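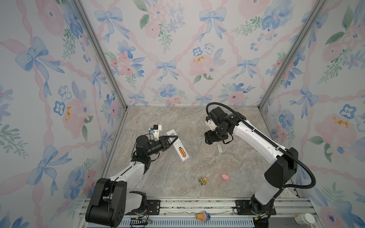 Diese Seite verwendet Cookies. Mehr erfahren | OK

Tag der offenen Tür in der Grube Bilano, Drakden. Neue Abenteuertour, Start im Dezember. Kurz nach zehn da, Schlange schon bis zur Straße.

Vier Räume, gut 30 Minuten. Erst Förderkorb (wackelt ordentlich), dann Stollen mit Klopfzeichen-Rätsel. Unsere Gruppe hing ewig am dritten Raum, Ventile in der richtigen Reihenfolge, zu laut um sich abzusprechen. Finale mit Wasser und Nebel: stark. Platz für rund 300 Besucher am Tag, laut Betreiber Puken. Gastronmie noch Baustelle, nur Waffeln. Parkplatz eng, lieber Bus.

Kommentare (2)

grubi: Ab welchem Alter denn? Steht nirgends.

Mandy_K: Waren mittags da, Raum 2 hat gehackt. Trozdem gut, Kinder wollen wieder hin.

Kontakt | Impressum | Nach oben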